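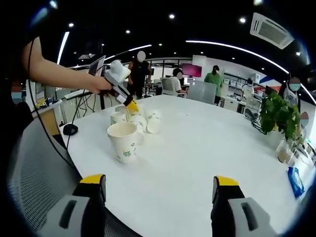 Ranger les gobelets en carton après la pause café

Matériel : une table dégagée, un sac pour les gobelets sales, un carton pour les propres. C'est tout.

1. Trier d'abord. Petits d'un coté, grands de l'autre. Un petit dans un grand, ça flotte et la pile penche.

2. Redresser ceux qui sont couchés. Regarder dedans avant, un fond de café ça part vite sur la table.

3. Prendre par le bord, sans serrer. Le carton marque et après ça ne s'emboîte plus.

4. Empiler, ouverture vers le haut. Ne pas tasser ! Seize petits par pile maximum, au-delà ça tombe.

5. Les grands à la fin, pile à part.

Gobelet taché ou bord écrasé : au sac. Pas de rinçage, le carton ramolit.

Pour le stock : nos cartons Trirar font 2000 petits, ou 200 grands. Noter la taille au feutre sur le côté, pas sur le couvercle (les couvercles se mélangent, merci Kaan). Étagère du haut, loin de l'évier.

Coup d'éponge sur la table, essorée, surtout près du câble et du petit objet noir.

Plus de grands ? Voir avec Ayten, commande en novembre.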